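In March I visited the open day at Bondgate, a building where Usico shows furnished rooms for small apartments. I arrived at 2 in the afternoon and paid nothing for the entrance. At the door we received a paper with the plan and a list of fabrics from Cárdenas, who supply the textiles.
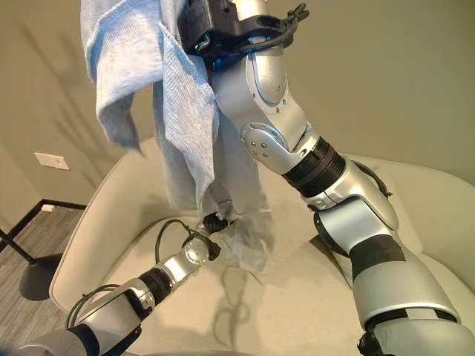

My main interest was the armchairs, as I have a small living room and a big family. Most chairs at such events are hard like a bench. The one I liked has rounded armrests and a smooth, pale cover – beautiful, but with two children I would be afraid of every cup of juice. I asked if the cover can be removed, and the answer was yes, for 100 dollars more.

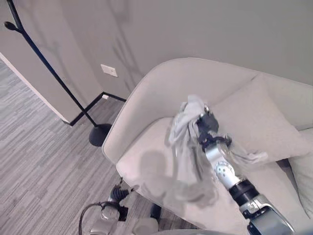
The same range from Oveo also has a sofa, but it was not ready for the visitors. They promised it for the next open day. I wrote my e-mail address on their list.

After this I looked at the cloths and towels.

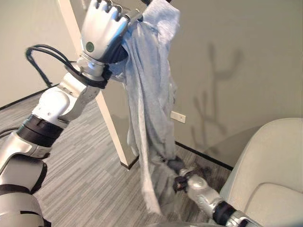

Cárdenas sells them in packs of 8, and the lady at the desk let me feel several samples. I preferred the thin ones, they need less space in the cupboard. Coffee was served until five o'clock – a little weak, but the cake was very good.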